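Posted in August by the Naidoo House project group
Print this page | E-mail this page
Filed under: Student Work, Textiles and Home

Keeping Color in the Cloth: Our Report on Washing Dyed Cotton

When our group sat down to pick a topic, we had a long list and no agreement at all. What settled it was a dish towel. One of us had brought it from home, a dark green one that had come out of the machine streaky and pale along the folds, and we spent most of the lunch break arguing about whose fault that was (the detergent, the water, the dryer, the person doing the laundry). So we decided to find out what we could, and this report is the result of a good many evenings of soaking, rinsing and waiting.

We bought plain dyed cotton from Nester, a small fabric shop that was kind enough to sell us the ends of rolls at a good price. All of it was medium weight and came in dark green, navy and rust. We cut 40 squares, hemmed them by hand - not very evenly, as our teacher pointed out - and marked each one with a stitch code in the corner. The codes took longer than the hemming and we are still proud of them.

Half of the squares were washed warm and half cold. Within each half, some went in with the Cladov powder that most of our families use and some with plain soap flakes. We had also planned a vinegar rinse for a third set, but we had read so many different opinions about vinegar that we could not agree on an amount, and in the end we dropped it. We would like to come back to that part another year.

Drying turned out to matter more than we had guessed. The squares that hung on the sunny side of the yard faded visibly after the second week, even the ones washed cold with the gentlest soap. The squares that dried in the hallway kept their color much better, though they took all night and made the whole place smell like a wet dog. Green suffered the most in the sun and navy the least, with rust somewhere in between.

For judging the color we made a gray card with steps from dark to light and compared every square against it at 2 in the afternoon, when the light in our room is steadiest. Two of us did the scoring separately and then we compared notes. We disagreed more often than we expected, mostly over the greens, and where we could not settle it we wrote down both scores. 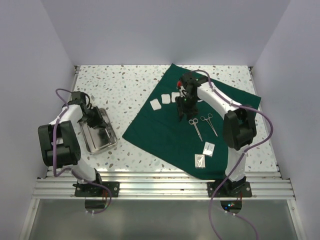

Wrinkles were a nuisance all the way through. A fold throws a little shadow, and a shadow looks a lot like a darker patch of dye, so we learned to smooth each square flat with our hands and wait a minute before scoring. Ironing would have been quicker, but we were worried that the heat would change the color and give us one more thing to explain.

Our whole budget went on cloth, soap and one clothes rack from Emo, which wobbles. If we did it over, we would buy fewer colors and more of each, and we would start the sun test much earlier in the term. We would also keep a square of every color in a closed drawer from the first day. We only thought of that in the third week, and by then our navy had all been washed at least once.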